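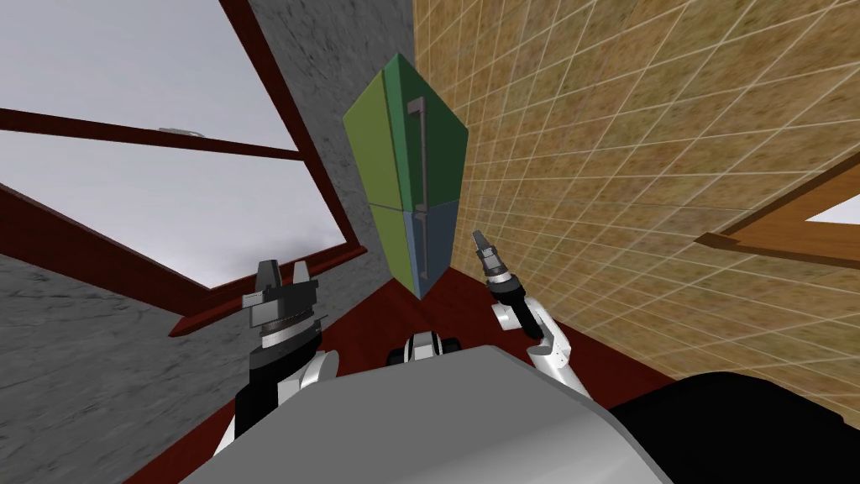
Head view in the kitchen sim, both arms forward, two-door cabinet ahead.

Print this page | E-mail this entry

2018-09-19 — Maroto, simulated cell

Spent most of the morning on the head mount, and I'm happy to say I finally understand why the view comes up tilted. When we moved the robot model over from the Pemorwood scene in August, the neck offsets came along with it, and there is a roll value in there that I had been cheerfully ignoring. Marijke Peeters found it in the config while I was still blaming the renderer (thank you, Marijke, I owe you a coffee). I haven't changed it yet. I'd like one full set of runs with the old value first, so we have something fair to compare with.

The arms are next. Left gripper is parked under the window sill, right one by the lower corner of the cabinet, which is closer to the tiled wall than I'm comfortable with once the shoulder starts to swing. I'll pull the right start pose back 12 cm and see if the planner is any happier. It gave up on 3 of the 79 door approaches last night, all of them on the lower door. The two vertical handles don't quite line up with each other, so please don't copy the grasp target from the top door to the bottom one — I did exactly that last week and lost an afternoon to it.

Physics rate stays at 1000 Hz for now. I tried lower and the fingers chattered on the bar, and I don't have the patience for that again.

Still to do: save the joint limits under a sensible name, reset the torso height before each batch, ask De Graaf about the new gripper mesh.

2 comments | 0 shares

Recent entries
Drirkasholm: collision meshes, second try
Wrist collar clearance, left arm
Moving the Pemorwood scene over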